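Hindon reservoir, morning update. The search for the boater reported overdue near the Pletside ramp resumed at first light. Thread.

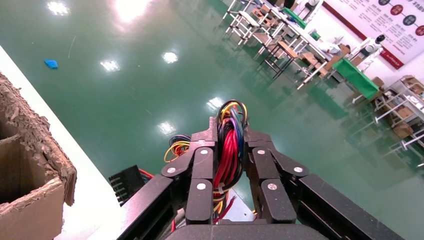
Gripper and wiring over a green floor.

1/ The empty skiff was found against the east bank, anchor stowed, motor tilted up. County dispatch logged the call at 6:40 p.m.

2/ Water level is 482 feet, down 7 from the March reading. Stumps are exposed along the Naylor arm - boat traffic there is closed until further notice.

3/ Sheriff's spokesperson Joanne Lightfoot says sonar crews have covered 507 acres of the lake's 1,301. The deep channel by the dam is next.

4/ The boater's name has not been released. Family members have been notified.

5/ Dam operator Chelsea Garside confirms gate releases are on hold while divers are in the water. Downstream flow at Rotetton will run low through the evening.

6/ Pletside ramp is closed to the public. Naylor ramp parking is reserved for search vehicles. Next briefing is at 4 p.m. - I will post the numbers here.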